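Nestutley Automation Laboratory
Station Inspection Checklist: Manual Demonstration Cell, Bottle Assembly Task
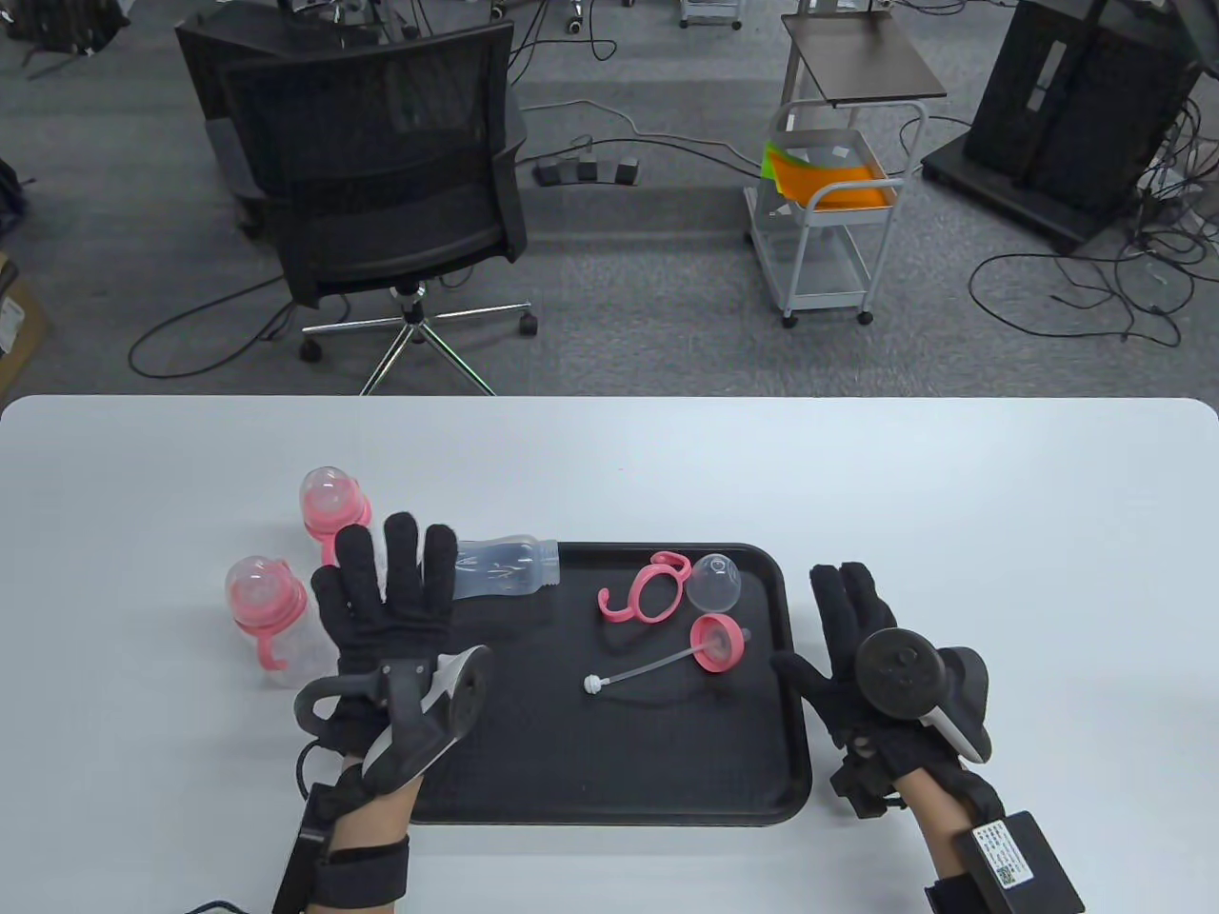 Section 1. General Information
Cell: Woston 5
Inspector: Sobia Kakakhel
Cell lead: Cristóbal Navarrete
Inspection day and time: Wednesday, before the first session
Frequency: weekly, and after any change of task parts

Section 2. Table and Task Parts
2.1 Table stable, surface clean, corners free of damage. PASS
2.2 Serving tray within reach of both hands without leaning. PASS
2.3 Bottle bodies, caps, collars, handles and straws free of cracks and sharp edges. PASS
Comment: Straws are to be checked individually. Any straw with a loose weighted end shall be withdrawn and recorded on the parts sheet.
2.4 Assembled bottles placed clear of the tray before recording begins. PASS

Section 3. Gloves, Controllers and Wrist Modules
3.1 Gloves clean and correctly sized for the operator. PASS
3.2 Controllers firmly strapped to the back of each hand, with no movement when the hand is shaken. PASS
3.3 Wrist straps secure but not restricting circulation. PASS WITH COMMENT
Comment: The operator, Mr. Anozie, reported pressure at the left wrist in long sessions. Continuous wear is limited to 60 minutes until the replacement straps arrive from Gallardo.
3.4 Label on right wrist module legible. PASS
3.5 Module cable routed away from the work area, with enough slack for full arm movement. PASS

Section 4. Floor and Surrounding Equipment
4.1 Power strip and cables clear of walking routes. FAIL
Comment: Cables lie across the carpet near the office chairs. Fit floor covers or move the run to the wall. Repeat finding from July.
4.2 Cables at the base of the equipment tower bundled and tied. FAIL
Comment: Tangled. Power down the tower before any cable is moved.
4.3 Chairs, bags and boxes kept clear of the operator's standing position. PASS
4.4 Utility cart stable and not overloaded. PASS

Section 5. Corrective Actions
Item 3.3: Fit new straws and straps from the same delivery. Responsible: T. Anozie.
Items 4.1 and 4.2: Responsible: B. Soler. To be closed within 9 working days. The cell may remain in use provided the operator does not cross the cable run while wearing the equipment.

Reviewed by: Bahman Ebrahimi, Equipment Safety
Record number: 169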